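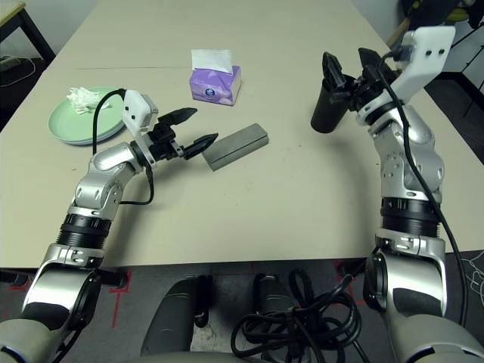 Two robotic arms at a light beige tabletop.

Workshop Tips for New Team Leaders
Issued by the Wetton Office of Workshop Training
Revised August 20, 2026

The following tips are intended for employees who have recently been given charge of a workshop team at the Cletia or Ondard sites. They deal with the daily running of a crew. Technical procedures and machine settings are covered in the site manuals and are not repeated on this page.

Starting the shift

Be on the floor 10 minutes before the crew. Read the previous leader's notes, walk the aisles once, and check that the tools promised for the day have come back from repair. A leader who spends the first half hour looking for a torque wrench has very little attention left for people.

Hold the opening talk standing up and keep it short. State the jobs for the day, who is on each, and what has changed from yesterday. Questions that concern only one person should be taken up at that person's bench afterward.

Assigning work

Give each job to a named person. "Somebody should look at the compressor" is not an assignment. When two people share a job, say which of them will sign it off.

Describe the finished result and the time it is needed, then ask the employee how he or she plans to proceed. Experienced staff will often have a better order of work than the one on the sheet. Where safety rules fix the order, say so plainly and do not invite discussion of it.

Rotate the unpopular tasks. Filter changes, floor drains and the scrap count should appear on the posted roster with the leader's own name in the rotation. At Ondard the roster is kept on the board beside the parts window. At Cletia it is kept inside the door of the tool crib.

Correcting mistakes

Speak to the employee on the same shift, in private, and begin with the part or the job ticket in hand. Ask what happened before saying what should have happened. Many faults that look like carelessness come from a worn fixture, an old drawing or an instruction that was changed by word of mouth.

If the same fault occurs a second time, write it down. The note should give the job, the fault and what was agreed. Opinions about attitude do not belong in it. Notes are kept for 90 days and may be read by the employee at any time on request.

Praise may be given in front of others, but it should be specific. "The edges on the Cho order were clean and the burrs were off before it reached inspection" tells the crew what good work looks like. "Great job, everyone" does not.

Spending and supplies

Team leaders may approve consumables up to $200 per order and small tool replacements up to $400. Anything above that goes to the site supervisor. Orders may not be split to stay under the limit.

Each team has a yearly improvement allowance of $3,000. Leaders are encouraged to ask the crew in March how it should be spent – better lighting at the benches and sturdier carts have been frequent choices – and to post the decision together with the requests that were turned down. A short explanation beside each refused request will prevent most complaints.

Leading former coworkers

Most new leaders are promoted from the crew they now supervise, and the first weeks can be awkward. Meet each member separately during the first two weeks. Ask what is working, what is in the way, and what the person would like to learn. Make no promises in these meetings about pay, shifts or vacation.

Friendships outside work may continue as before. Inside the shop, the overtime list must follow the written order, and exceptions should be cleared with the supervisor in advance.

Resist the urge to go back to your old bench. When a job runs late, it is tempting to take the tool and finish it yourself. Help by clearing an obstacle, finding a second pair of hands or moving the deadline with the office.

Handing over

Write the handover note before the crew begins to clean up. It should list unfinished jobs, machines out of service, visitors expected and any injury, however minor. Incoming leaders should initial the note after reading it. If a machine is locked out, tell the incoming leader in person as well.

Further help

Hye-jin Yang, Coordinator of Workshop Training, holds open office hours for team leaders after the day shift on the first working Monday of each month. Leaders at Ondard may attend by telephone. Blank rosters and handover forms are available from the parts window at either site.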